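A morning at Imrie, with our laundry budget in hand

October 12, 2020

I should say first that I had never set foot in a robotics workshop before, so please take all this as the notes of a woman who runs a linen and uniform room and knows a good deal more about pillowcases. But Skarkgate has asked us to put a number in next year's plan for "folding equipment," and I did not want to pick one out of a catalog, so off I went to Imrie with my notebook and a very large thermos.

Kvido Hubáček met me at the door and was kindness itself. He let me ask everything twice (some things three times!) and never once hurried me along to the fancier machines. We started at the folding table, which was the part I had come for, and I could happily have stood there until supper.

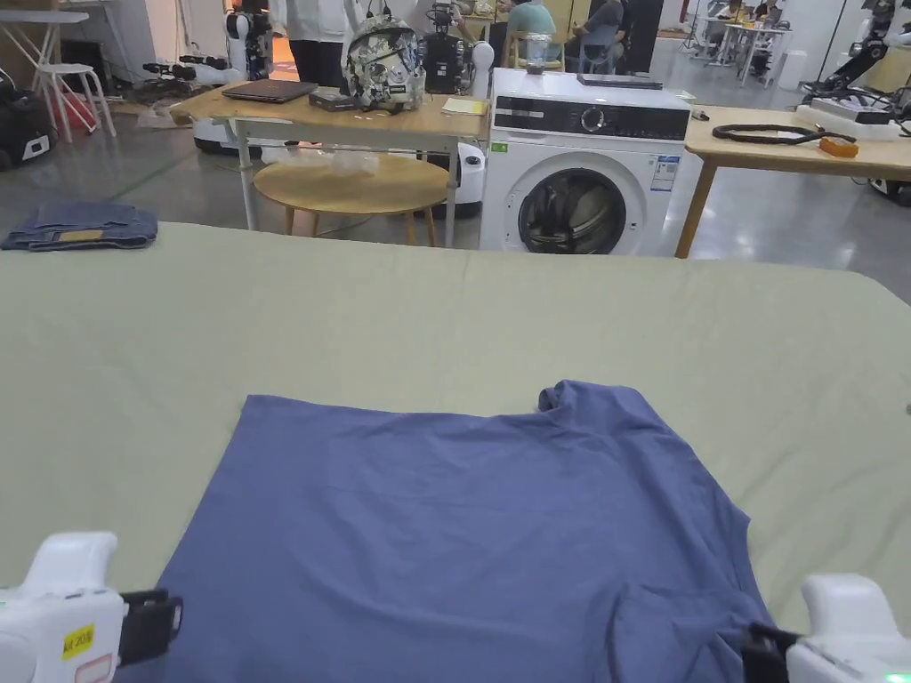
The folding table at Imrie, with a blue T-shirt laid out and a pair of jeans folded at the far end.

What I wanted to know was how much of our work a setup like this could take on, and what we would have to buy besides the grippers themselves. Kvido's advice was to budget for the table, the floor space and the training hours before anything else, and to ask each supplier for spare jaw fingers in the first quote. I had none of that on my list. I had one line that said "robot."

We send out 1000 pieces in a busy week, and 200 of those are plain T-shirts, so shirts are where I would like to begin. Our back room is 91 inches across between the shelves and the far wall, and the layout Kvido sketched for me needs 82, so it would fit, though we'd have to move the hamper carts and I can already hear the grumbling.

I have asked for prices from Skullent and from Flostport, both with a rental option, and I'd lean toward renting for the first season. Whoever goes on the next visit, please ask about service calls and who pays the travel. I forgot, and thought of it halfway home.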